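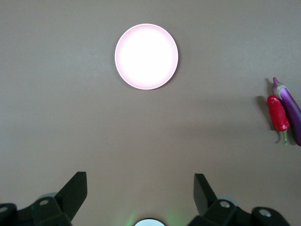
Daranee Chuensuk

Arm stops short of the plate, gripper closes on air
Opened 8/21/21
Status: open, workaround in place
Build: Suvent arm, second version, home garage bench
Controller: Osine board, stock firmware
Camera: small wrist camera looking down between the fingers

Problem

The arm is supposed to pick up the red pepper or the eggplant and put it on the plate with the pink rim. Picking works most of the time if the target starts near the middle of the table. If it starts out to the right, the gripper comes down short and to the left of it, closes on nothing, and then carries nothing over to the plate and opens again. The program reports success every time.

The view at the top is from the wrist camera at the pose where the arm stops to look before it goes down. Fingers open, plate near the top, pepper and eggplant on the right. The middle of the plate is very bright compared to everything else and I think that matters, see below.

What I expected

Gripper lands over the pepper no matter where it is on the table, as long as the arm can reach it.

What I already checked

Power supply. Swapped it for the one from the old build. No change.

Finger screws. Both sides were tight. I backed them out and put them in again anyway.

Servo zero. Ran the zero routine on all joints. The wrist was off by four steps, which I corrected. Picks in the middle got a little better, picks on the right did not.

Lens focus. Fine at table height.

Cable. The camera cable was pulling when the wrist turned all the way. I rerouted it through the elbow clip. Errors in the log stopped but the offset is still there.

Log entry 1

Ran 38 picks with only the pepper, starting at different spots. Middle of the table was good. Every miss was on the right side, and every miss went the same direction. It looks like a scale problem and not random noise. I tried adding a fixed offset to the right, and that just moved the problem: right side picks got better and the middle ones started to miss.

Log entry 2

Looked at the saved frames with the detection box drawn on. Two things.

First, when the pepper and eggplant are close together they come back as one box. The center of that box is somewhere between them, so the gripper is going to the wrong place even if the rest of the math is right.

Second, when the eggplant runs past the edge of the view, the box ends at the edge. The center of the box is then too far left. That matches the direction of the misses. It does not explain the misses with only the pepper on the table, so there is more than one thing going on here.

Log entry 3

Turned off auto exposure. With it on, the bright plate drags the level down whenever it is in view, and the color threshold for the pepper drifts. With exposure fixed at 8 ms the red stays steady from one frame to the next. The plate center is still blown out but I don't need any detail there, only the rim. The pink rim is found reliably now.

The shadow to the left of the pepper was also being picked up as part of it at some settings. Raised the saturation limit until the shadow dropped out. That moved the box center to the right by a good bit. Pepper-only misses are down but not gone.

Reply from Siu-ming Chuang

I had the same kind of miss on my Nevport build. Check the calibration file. The one that ships with the Sukprasert gripper code assumes the camera is 174 mm above the table at the look pose. If you printed your own bracket it is probably not that. Wrong height gives you exactly what you describe – fine in the middle, worse the farther out you go.

For the box that ends at the edge, don't try to correct it. If a box touches the border, move the arm toward that side and look again before you pick.

Also, your success check only reads whether the close command finished. Read the finger position after closing. If it got all the way to the closed stop, there is nothing in there.

Reply from Daranee Chuensuk

Measured it. My bracket puts the camera higher than the number in the file by more than a finger width, so that is wrong for sure. I changed the value and the middle and right now agree with each other a lot better. I still want to do a proper calibration with the printed grid, because I only changed the one number and did not touch the tilt.

Added the second look when a box touches the border. It is slow but it works with the pepper. With the eggplant it sometimes moves over, finds the pepper in front, and picks that one instead.

Finger position check is in. Empty closes are now reported as failed and the arm goes back to the look pose.

Still to do

Grid calibration including tilt.
Split the box when red and purple are both in it.
Move the lamp from the right side to overhead and see if the shadow goes away without the saturation limit.
Put the new camera height in the build notes.

Leaving this open until the grid is done.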